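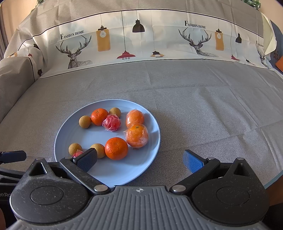 Obstteller, Greifer geöffnet

Forum Nurari > Wahrnehmung > Segmentierung bei Folienverpackung

Urklow_Technik
11. November 2020
Wir bitten um Stellungnahme zur Segmentierung in Jisard. Bei den in Klarsichtfolie verpackten Orangen zerfällt die Maske entlang der Glanzlichter. Die unverpackten Mandarinen und die Longans werden zuverlässig erfasst. Ausgewertet wurden 138 Aufnahmen, davon 31 mit fehlerhafter Maske.

Cui
Es empfiehlt sich, den Schwellenwert für gesättigte Pixel abzusenken und die Masken anschließend zusammenzuführen.

planung_77
Dem ist zu widersprechen. Bei dicht liegenden Früchten verschmelzen dadurch benachbarte Objekte, und der Griffplaner erhält einen falschen Mittelpunkt.

Cui
Der Einwand gilt nur ohne Kantenprüfung. Diese ist seit März im Modul enthalten.

Urklow_Technik
Die Kantenprüfung war deaktiviert. Ein erneuter Lauf wird veranlasst.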